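Flarley Kitchen Clear-Out: Gallery

The Flarley house at Tillthorpe closed its old kitchen in April, and everything in the cupboards had to be gone through before the builders came in. Viola Mazza drew up the sorting list and Bořivoj Machala kept the photo record. The house served 700 lunches a month at its busiest, so there was plenty to get through. A small selection from the record is on this page.

Most of the small plastic and tableware went through metal bins on the sorting table. Things were put in as they came off the shelf – no attempt was made to keep sets together at this stage.
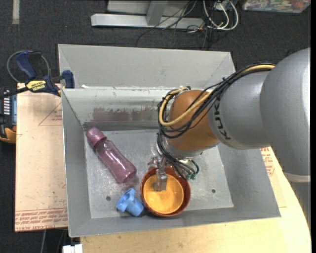 Photo: Bořivoj Machala / Flarley

Two bowls, nested, yellow-orange inside reddish-brown. Bowls that stack go to the Mateos room on the ground floor, where shelf space is short.

The bottle on its side is a translucent purple-pink with a mauve cap. Bottles are listed separately from tableware, and caps stay with them.

The light blue piece near the bowls has a scalloped end and is down as "small plastic, other" on the list. If you know what it belongs to, please tell the office.

The bin itself is gray metal, scuffed and scratched, with two small holes in the floor. Bins of this kind are staying at Tillthorpe and will be used again for the Ballon store.

Items not claimed by 31st May will be passed on. Requests should give the type of item and the color – the list is kept at the front desk and can be read there during opening hours.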